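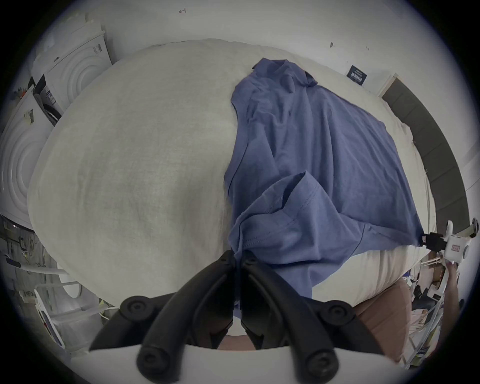
Blog > Builds > Grippers

Two grippers, one shirt

March 10, 2020, by Meirion Wynne

The Urio pair has two curved fingers on the black unit and a clamping jaw on the white one. Closing force is set by a spring, 5 N for thin cotton.

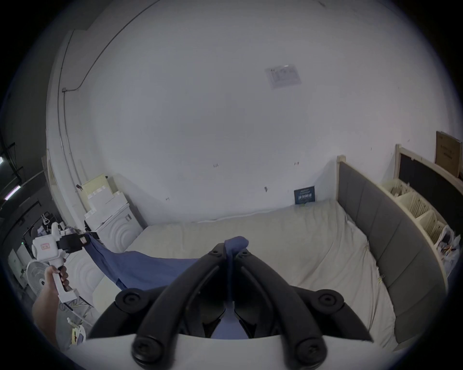
Backlash at the knobs is still too high. I'll shim the pivots and log another 20 grasps.

Comments

Retlow: Which spring?

Meirion Wynne: Steel, 20 mm free length.

Fumside: Try nylon washers first.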